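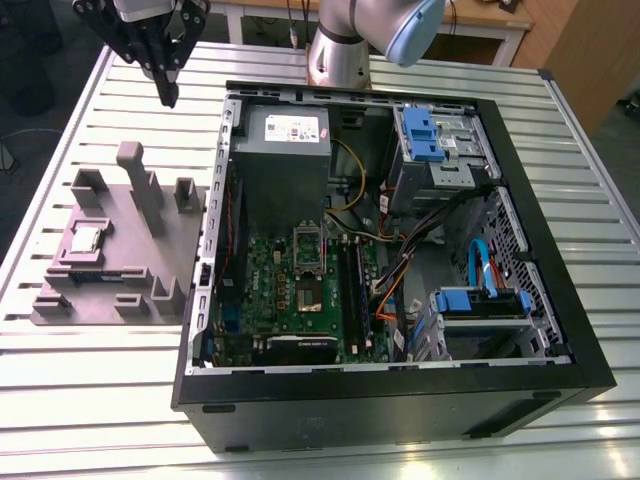 図3-1　側板を外して寝かせた本体。CPUは左の治具のくぼみに置いてある

3.2　CPUの取り付け

この節は、3.1で本体を開け終えた方を対象にしています。まだ側板が付いている方は3.1へ戻ってください。側板越しにCPUを載せる方法は、Handis作業手引の旧版にも載っていません。

用意するもの
・CPU(治具のポケットに入れておく)
・静電気防止用リストストラップ
・無水エタノールと不織布
・熱伝導グリス(Fluvero、小さいほうのチューブ)
・ライト

手順

1. 電源ケーブルが壁のコンセントから抜けていることを確認します。スイッチを切っただけの状態は「抜けている」に含まれません。

2. リストストラップを着け、クリップを作業台のアース端子につなぎます。手首に巻いただけで満足する方が毎期います。おしゃれとしては悪くありませんが、電気はどこにも逃げません。

3. 本体は開口部を上、前面を手前にして寝かせます。図3-1では電源ユニットが奥、ドライブケージが右奥に来ています。以降の「右」「奥」はすべてこの向きでの話です。

4. ソケット周辺にかかる線をよけます。ドライブケージ側から斜めに下りてくる黒・橙・黄の束は、ドライブ側へ軽く寄せておきます。引っ張って言うことを聞かせようとすると、あとでコネクタ側から苦情が来ます。

注記:左の壁沿いの細い赤いケーブルと、右側の水色のSATAケーブルは作業の邪魔になりません。そのままにしてください。整頓好きの方ほど触りたがります。

5. ソケットの固定金具が起きていることを確認します。図3-1は起こした状態です。倒れている場合は、レバーを横に少し逃がしてから持ち上げます。

6. ライトを斜めから当て、ソケットの中をのぞきます。糸くず、髪の毛、前の受講者の思い出などが入っていたら、ブロワーで吹き飛ばします。口で吹かないこと。

7. CPUをポケットから取り出します。左右の縁だけを持ち、裏面には触れません。指が太い方は付属の吸着ペンを使ってください。

注意:落としたCPUは、見た目が無事でもソケットに載せないでください。赤いトレーに入れ、講師のOrsolya Kissに申告します。黙ってポケットへ戻した場合も、だいたいわかります。

8. CPUの角の印とソケット側の印を合わせ、真上から静かに下ろします。力は要りません。力が要ると感じたら、向きが違います。90度ずつ回して運を試すのもやめてください。いったん持ち上げ、印を見直します。

9. 固定金具を倒し、レバーを掛けます。この工程だけは少し抵抗があり、小さくきしむことがあります。途中で怖くなって手を離すのがいちばんよくありません。

10. CPUの表面を無水エタノールで拭き、乾くまで待ちます。エタノールが70%の製品は手指用です。棚の同じ段に並んでいますが、ラベルを読んでから手に取ってください。

11. 熱伝導グリスを中央に米粒ほど載せます。米の品種についての質問は受け付けません。

注意:ソケットのすぐ手前にある、真鍮色の面をした四角いチップはCPUではありません。グリスを塗らないでください。Lucrezia Ferriの集計では、受講者19人のうち5人がこちらに塗りました。拭き取り手順は付録Bにあります。

12. 手をどける前に、メモリー2枚がまっすぐ挿さっているかを見ておきます。ソケットの右隣なので、袖口や肘が当たりやすい場所です。手前側の黒い拡張カードも同様です。

うまくいかないとき

レバーが掛からない
CPUが浮いています。手順8からやり直します。レバーに体重をかけても、CPUは沈まず、請求書が増えます。

グリスがはみ出した
縁から少し出た程度なら拭き取って続行できます。ソケットの中まで入った場合は作業を止め、講師を呼びます。

CPUが見当たらない
まず治具のポケット、次に吸着ペンの先を確認します。それでもなければ、机の下を探す前に自分の袖を見てください。

工具は終了後、Markeroの箱へ戻します。ドライバーは8本そろっているはずです。7本しかないときは、ケースの中に1本いないか確かめてから次へ進みます。

クーラーの取り付けは3.3を参照。Hnatiuk製のクーラーを使う組は、先に3.3の末尾にある固定脚の項を読んでおいてください。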